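Home | Projects | Year 2 | Materials and Care | Blog | Contact

Share 63 | Comments 4

Printed Cloth After Folding: What Happens to the Letters?
Student project report, Textiles and Everyday Use, group Avov

1. Why we chose this subject

In our course we had to choose one ordinary thing from the home and study how people treat it. Our group chose white cloth with black printing. Almost every student in our house has some of it: shirts from events, bags from shops, tea towels with recipes on them. It is cheap, it is given away for free, and it is folded badly.

Our question was simple. When a printed cloth is folded and stored many times, which part of the print suffers first, and can a better way of folding help? We expected the answer to be the small letters. We were partly wrong, and I will explain it below.

2. What we collected

We asked on our floor and in two other houses for white cloths with black print. In March we had 50 pieces. Most were cotton, some were mixed, and a few had no label any more, so we put them in a separate group. The owners filled in a short form where they wrote how they wash the piece and how they store it. Many wrote only "in the drawer", and this told us less than we hoped.

Two of the bags came from a small shop called Rollico and had the same print, which was useful for comparing. One had been hanging on a hook and the other had been kept in a ball under the sink.

3. Three ways of folding

We compared three methods. The first we named the flat fold: the cloth is laid down, smoothed with the hand and folded along the side seams. The second is the roll. The third is what most of us really do, and in our notes we called it the pile.

Every piece was folded, left until the next day, opened and looked at under a desk lamp. After this we folded it again. We did 592 folds in total, shared between all members of the group, mostly on Saturday because then the workroom is quiet. We wrote down three things: creases crossing a letter, small cracks in the black, and loose threads at hems and corners.

I must say that the judging was not easy. One person calls a line a crease and another person calls it nothing. In the second half of the project two people looked at each piece, and if they did not agree, the piece was marked with a question mark.

4. Results

The flat fold was the best for large areas of black. The roll was nearly as good, and it was better for long lines of text, as the cloth never gets a sharp edge. The pile was the worst in all three points, which did not surprise us.

What surprised us was the place of the damage. We had thought the small letters would go first, but the cracks came mostly in big solid shapes, where a crease goes through a wide piece of black. The small text stayed whole for longer. Its problem is another one: in a crumpled cloth it cannot be read, even when the printing itself has no fault. So a person thinks the print is old, although it is only hidden in the fold.

The second weak place was the corner. When the cloth is picked up always by the same corner, the threads begin to come out there, and the letters near it bend together with the cloth.

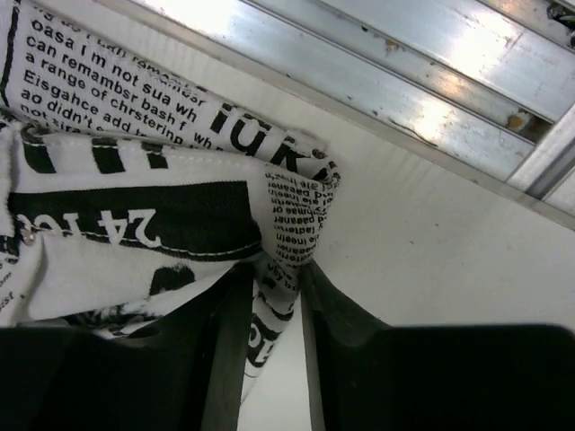 Category: Folds and Hems

A white cloth with black lettering in several sizes is a hard case for our method. The large letters run along a folded edge and some of them disappear behind it, and the corner next to them is bunched and slightly frayed. On the wide black band the white characters are partly folded away, and only "24" is clear to read. A curved row of pale stitching goes along the lower edge of this band, across the bottoms of the characters. With cloths like this we advise to open the hem first, smooth the band flat, and only then deal with the small text.

5. What we would do differently

We would use an iron on half of the pieces. We left ironing out to keep the work small, and later everybody asked us about it. We would also make a better form, with boxes to tick. And 50 pieces is not many – with 100 we could have compared cotton and mixed cloth properly.

The cloths were returned to their owners, flat folded. The tables with all our notes are in the course folder.

Comments (4)

Maurya: Nice work. Did you turn the shirts inside out before folding? My mother always does this.

Avov group: We did not, all were folded with the print outside. It would be a good test for next year.

Busari: I am a pile person and I feel a bit attacked. Will try the roll for my tea towels.

laundryroom2: Please do the same with black cloth and white print, mine cracks much faster.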